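Home | Forums | Equipment | Water | Back of House | Classifieds | Log in

Water > Treatment for a small café on hard well-blend supply

Print this thread | E-mail this thread

flatburr
03/08/2019

Looking for a check on my numbers before I order anything. The shop is in Lademberg, on municipal supply that is mostly well water. One two-group Imai espresso machine, one batch brewer, one undercounter ice maker, all teed off a single line after a sediment filter and a carbon block. There is no softening at present.

Drop kit at the tap, after the carbon: total hardness 333 ppm as calcium carbonate, alkalinity around 200 on the same basis. Chloride from the utility report is 94 mg/L. The utility reports it once a year, so take that as an average.

The steam boiler was opened in February and the level probe was coated. The heat exchangers were not inspected. Ice is cloudy and leaves a white film in the glass when it melts, which customers do notice on anything served over ice.

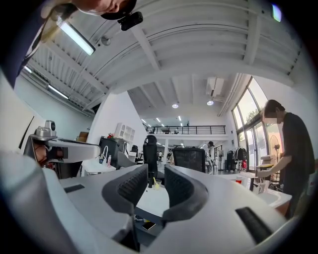
My plan is a Jeltow weak acid cartridge on the espresso line only, with the bypass set low, and leaving the brewer and the ice maker on carbon. The alternative is a small reverse osmosis unit with a blend valve feeding everything. Space under the counter is limited and the floor drain is on the wrong side of the room.

Does anyone run the Jeltow on water this hard?

kettle_loop

I run one, on softer water than yours. It does what it claims. The catch is that a weak acid resin only removes the hardness that is paired with alkalinity. You have a good deal more hardness than alkalinity, so even with the bypass closed you keep the remainder as permanent hardness. It won't scale the way the carbonate portion does, but it is still there, and it concentrates in a steam boiler.

Capacity will also be poor at those figures. Ask for the capacity table and read it at your carbonate hardness. The number on the box is for much easier water.

sump_and_riser

Skip the cartridge. The hardness isn't the problem I would worry about first. Chloride at 94 is well past what I am comfortable with in a stainless steam boiler, and no softening cartridge removes it. Scale can be dissolved. A pitted boiler gets replaced.

RO with blend, whole counter, done once.

kettle_loop

The machine maker's warranty sheet is what counts here, and the limits vary a lot between makers. Some boilers are copper. flatburr, what is in yours?

flatburr

Stainless steam boiler, copper heat exchangers, brass groups. The Imai sheet gives a range for hardness and alkalinity and says only "low chloride," with no number. I have asked the dealer for one.

sump_and_riser

Then assume stainless rules apply. Also, weak acid resin drops pH by releasing carbon dioxide, and with a closed bypass you would be sending fairly aggressive water into copper and brass. So you would have chloride on one side and low pH on the other.

kettle_loop

Only with the bypass closed, and no one sensible runs it closed. With some raw water mixed back in there is enough buffer left. I have had my exchangers out twice and the copper was bright. I agree on the chloride. I don't agree that the cartridge is harmful in itself.

parlevel

Two practical points on RO that were missed above.

First, reject water. A small unit sends a lot to drain, and flatburr has said the drain is on the wrong side. A booster pump improves recovery but adds noise and another thing to power. The reject line also needs an air gap, and an inspector will look for it.

Second, storage. The batch brewer fills fast and a small membrane doesn't keep up, so you need a pressurized tank. Size it for the brewer and an espresso rush together. Blend after the tank and take your reading at the machine inlet.

We fitted ours from a Drillness bracket kit, hung from the underside of the counter. It holds the membrane housings and the blend valve. The tank stands on the floor next to it.

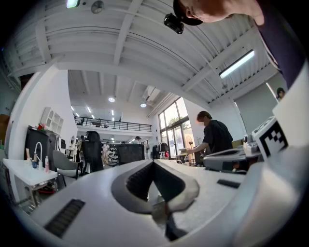
Membrane changes are the part worth planning for, as the housings come off downward and you need clear height below them for the full length of the housing. Shut the feed, open the tank faucet until flow stops, then unscrew. You will be working with your head back, looking up at the fitting, and whatever is left in the housing comes down toward you. I wear a cap for it, black like the one in my photo, but with the brim turned to the back, otherwise it catches the bracket before you can see the o-ring seat. Grease the o-ring with food grade silicone and hand tighten only. The wrench is for removal.

flatburr

Useful, thank you. How often are you changing the membrane and the prefilters?

parlevel

Prefilters every 2 months, which is more than the book says, but our sediment load is high after main flushing. The membrane goes by rejection. I log conductivity before and after and change it when the ratio has clearly moved. Calendar changes waste money.

sump_and_riser

Put a pressure gauge on each side of the sediment filter and you can stop using a calendar for that as well.

iceside

Coming at this from the ice end. Do not send straight RO permeate to the ice maker without reading its manual. Some use a conductivity sensor in the sump to detect water level, and very pure water will read as empty and throw a fault. Blended water is fine in every unit I have serviced. Cloudiness should improve with lower mineral content, although the type of evaporator has as much to do with it.

Descale the ice maker before you change its supply. Old scale can loosen and block the distributor tube.

flatburr

The dealer came back. They will not commit to a chloride figure in writing but "would recommend RO" on our supply. So it will be RO with blend, and I will reroute the reject line along the back wall to the drain. Jeltow quoted a tank with a blend head and I am comparing that with the bracket arrangement.

kettle_loop

Fair enough. Keep the bypass on the head lockable. Staff will turn anything with a knob on it.

iceside

What is the incoming pressure, and does it sag in the morning?

flatburr

Not measured under flow yet. I will put a gauge on it this week and post the static and flowing readings.

Related threads
Blend valve drifts after tank refill
Copper exchangers and low pH water
Carbon block life on chloramine supply
Batch brewer fill solenoid chatter
Drop kits compared with TDS meters
Air gap fittings for narrow floor drains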